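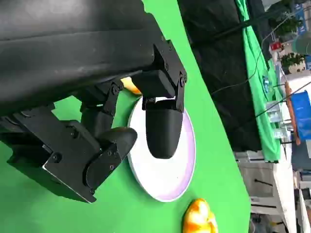
Home Projects Reports Equipment Contact

Koltness bench cell: progress report to the Lomex fund, period ending November

Prepared by Gilang Hidayat

Where we are

The cell runs. I put that first this time, as the last report put it on page three and I got a phone call. It picks objects off a plate, puts them back on a plate, and does so for most of a working day without anyone swearing at it. The grant paid for the arm, the gripper, the green bench covering and a share of my time, and all four are still in service.

Completed grasps for the period came to 1,934. The target in the agreement was higher, and the gap is almost entirely the gripper, which takes up most of what follows.

The gripper

The two-finger gripper is a set of hinged links on pivot screws, with a rounded tip at the end of each finger. It was delivered in good order and stayed that way until the pivots began to loosen. Nothing fell off. The fingers simply developed opinions about where closed was, and the two tips stopped meeting at the same height. On a block you would never notice. On the rim of a plate you notice straight away, as one finger goes under and the other goes over and the plate travels.

We lost seven working days to this. Two of them went on blaming the software, which I record for completeness and because the software people have asked me to. The remaining five went on stripping the linkage, cleaning the screws, refitting them with a medium thread locker and checking the gap between the tips at five openings. The finger mounting plate came off as well and went back on with its screws tightened in a cross pattern, a little at a time. The first time round I had tightened them clockwise, like a man putting the lid on a tin, and the plate sat proud on one side.

Routine since the repair:

Before the first run of the day, open and close the gripper ten times with nothing in it and watch the tips come together.
Wipe the fingertips. Glossy objects leave a film and the grip gets optimistic.
Try each pivot by hand for side play. If it moves, stop and fix it.
Every Monday, put a driver on every hex-head screw in the linkage. Write down any that turn.
After any collision, however polite, do the lot again.

No screw has turned since week two. I'm still checking them.

The wrist camera

The camera mount had crept round on the wrist, and we had been correcting for it in the settings instead of walking over with an Allen key. It has been reseated and the hand-eye calibration redone, which took 70 poses and most of an afternoon. A witness line in paint pen now runs across the mount and the wrist, so the next person to look can tell at a glance if it has shifted.

The view from the wrist tilts a good deal as the arm rolls over the plate, and a fair bit of the room comes into it. The black curtain behind the bench deals with the middle of the background. To one side of it you still get pot plants, clear plastic containers and a blue storage box. I had planned to curtain off the lot. The grasp results came out no different with the clutter in view, so the money for a second curtain has been left in the budget line, where I hope it will be noticed.

Objects

White plates have turned out to be the hard ones, particularly the plain kind with a pale rim under bright, even lighting. The gripper covers most of the plate on the way down, so the camera loses the rim at the moment it would be useful. We now take the plate's position from higher up and trust it for the final approach. Failed plate grasps for the period stood at 113, and all but a handful date from before the pivot repair.

Small shiny things are fine. Lumpy shiny things are fine too if approached across the narrow side, and sulk if approached any other way.

Spending

On budget apart from spares. One replacement fingertip set was ordered from Chambi and went to our Brostport office, where it sat at reception under somebody's parcel of running shoes. A second set was ordered in the meantime. We now own two, and the delivery address has been corrected.

Next period

Run the plate trials again from the start with the repaired gripper, so the figures aren't a mix of before and after.
Fit a cable guide at the elbow. The present arrangement is cable ties and goodwill.
Write up the pivot check as a one-page sheet and stick it to the cell.
Train a second operator to do the calibration. I would like to take leave in the new year, and the cell has not so far shown much respect for my leave.

One request: the agreement asks for uptime as a single percentage. I'd prefer to report hours running and hours stopped, with the cause beside each stoppage. The log is already kept that way and I can send it with the next claim if you agree.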